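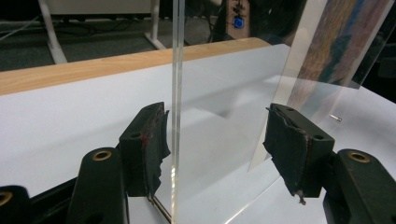

**bunting_line2** wrote:

Pad wear is going to decide whether our acrylic cell pays for itself, and I would like numbers from other shops. We make display guards at Clekley, clear sheet with polished edges. The plan moves edge loading from people to two arms, with the hand-held grippers used first to record the motions. The foam on both fingers is worn, torn into ragged strips on the left one and peeling along the front edge of the right one. The sheet edge is thick and polished, and it has to stay that way. Our spec was 500 grips per pad set. What are others getting, and who changes the pads on your floor?

---

**clisholm_maint** wrote:

Depends on foam density and on how square the operator comes in. If the finger meets the edge at an angle, the pad shears before it compresses. We went to a denser closed-cell pad with a wrapped front edge and life went up by a factor of 5.

Pads are changed by whoever is on the station. It was a maintenance job for the first month and we could not keep up.

---

**trosirstead_qa** wrote:

> Pads are changed by whoever is on the station.

I disagree with this as policy. At Trosirstead the loaders got pad changes, recording and first-off inspection added to their sheet, and the grade stayed where it was. Three people transferred out. Those were the ones who could hear a bad saw cut from across the room.

Edge rejects went up after they left. The arms repeat whatever they were shown.

---

**clisholm_maint** wrote:

That's a grading problem. A pad change takes 2 minutes with the right driver. Ours was regraded in August before the cell went live, and the loaders asked for the work.

---

**afurnival** wrote:

Alfie Furnival, days, same site as the OP. I am one of the people recording.

Wrist load is lower than with hand loading. Attention load is higher. By hand I would feel a burr and turn the sheet. With the gripper I feel very little through the foam, so I look at every edge. The rate card does not allow for that. It still says 7 seconds per sheet.

On pads, I would rather change them myself than wait for a ticket. I want it on the card as time.

---

**trosirstead_qa** wrote:

Put the burr check upstream at the polisher, then. Otherwise you are inspecting for free.

---

**bunting_line2** wrote:

@afurnival I didn't know the card hadn't been revised. I'll raise it with planning.

@clisholm_maint can you post the foam spec and the adhesive? Ours lifts at the front edge first.

---

**clisholm_maint** wrote:

Will post both after shift. Clean the finger face with IPA and leave the new pad clamped for around an hour before use.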